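4. Setting your daily targets

Right, the app's installed and Jendano knows your height and weight. Next comes the bit I got wrong first time, so go slowly.

Tap Targets, then Protein. I put in 70 grams, and I left fibre alone for the first week.
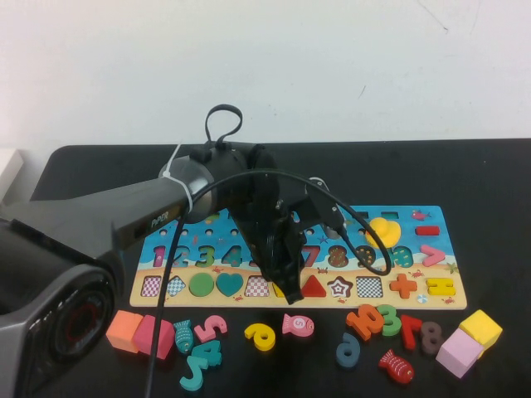 Wooden shape board on the black table.

5. Set your meal reminders. Three is plenty — I had six and ended up muting the lot.

Note: reminders won't show until you've switched notifications on in your phone's own settings.

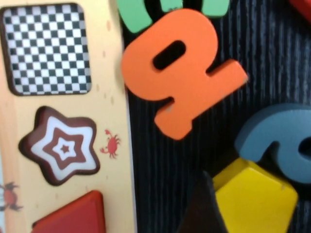 6. Add your first food

Weigh it raw if you can, type in the grams and press Save. My usual porridge oats go in at 53 grams, which the app makes into a breakfast entry I can reuse.

Caution: check the unit before you save! I once logged 160 ounces of yoghurt and spent the evening wondering why my chart had gone through the roof.
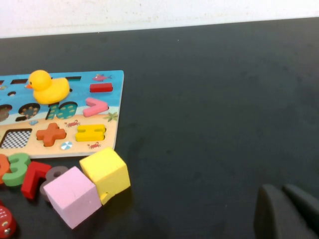 Simão Mendes writes that his saved breakfasts vanished when he changed phones, and that he got them back by signing in with his old email and pressing Restore.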